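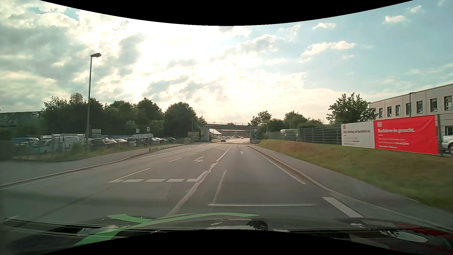

*Road up to the bridge, sun through cloud.*

**Thu 13 April**

Worked on the Rallorora entry all day. Left to do: the early history paragraph, the union with Matubbar, and the short list of governors. Phúc La had the scans open on the other bench and read out the originals when I got stuck.

## Early history

The old gazetteer text says the island was "thinly peopled" before the first trading post. I can't find what that rests on. The only number in the file is 650 households, from the first tax roll, and the roll covers the north coast and nothing inland. Somebody before us turned 650 households into 650 inhabitants, and it has been copied that way through two later editions. Corrected it in the draft and put a note in the margin file.

New wording for now:

> The first tax roll, made after the trading post was founded, lists 650 households on the north coast. The inland valleys were not recorded. The province was run from the mainland and had no governor of its own until the port was enlarged.

Phúc thinks the last sentence is too firm. There was an officer at the port before then who signed things as governor, but his letter of appointment calls him a harbour master. I've left it as it is and put a query against it.

## Union with Matubbar

This was the slow part. The printed histories say Rallorora was joined to Matubbar for seven years. The assembly minutes give 2 dates for the start:

- the vote in the assembly, in June
- the handing over of the customs house, the following spring

Counting from the vote makes it seven full years. Counting from the customs house makes it six and a bit, and the books must have rounded up or used the vote without saying so. The end date is safe either way, as both sides printed the same notice.

Decided to use the vote, and to mention the customs house in the next sentence. Same treatment as we gave Tratent last month, so the two entries will match. If we change one we have to change the other.

The reason for the break is a mess. The usual account blames the grain duty. The minutes hardly mention grain. They go on for pages about the upkeep of the coast road and who was to pay for the lighthouse. I don't want to swap one single cause for another on the strength of one set of minutes, so the draft says "after disputes over duties and public works". Dull but it will hold.

## Governors

The list has 17 names on it after independence. Compared it with the seals register and got 16 matches on the first pass. The odd one out was Pratomik, which I had down as a person for most of the morning. It's a place. The clerk wrote "the governor at Pratomik" and a later copyist dropped the first words. Phúc spotted it from the line spacing on the scan.

So the list is 16, unless the acting governor in the cholera year counts. He has no seal but he did sign the budget. The Tratent list includes acting governors if they signed a budget, so he goes in, which brings us back to 17. Marked him "acting".

Need to fix the cross-reference in the index, where Pratomik is still filed under people.

## Spelling

Matubbar has one t in the older treaty texts and in the map index, two b's everywhere. We keep one t. The search sheet still has a version with two t's, left over from when the sheet was typed up from the card drawer. Don't delete it, people look it up that way. Point it at the main entry.

Rallorora is fine, but the adjective isn't settled. The old edition has "Rallororan" in the text and "Rallorese" under the plates. I'm using Rallororan.

## Maps

The sketch map for the union period shows the border on the wrong side of the river. It follows the later survey. Redrew it in pencil from the treaty wording, which says the east bank, and left it in the tray for inking. The scale bar is also off on the same sheet, but only on the enlarged print. The small one measures correctly.

Ran out of tracing film, one sheet left in the roll. Wrote it on the board.

## Still open

- Harbour master or governor. Phúc is going to look at the pay books.
- Is there any inland count at all before the second tax roll? Try the parish returns, box 7.
- Check the Tratent entry for the same households and inhabitants slip. It came from the same old edition.
- Population line at the end of the entry is still blank. Don't fill it from the almanac.
- The constitution paragraph says "a republic" from the first day of independence. The text of the first constitution says "free province", and the word republic only comes in with the second. Needs rewriting, half an hour at most.

Draft saved in the shared folder with today's changes marked. The previous version is in there too, one level up.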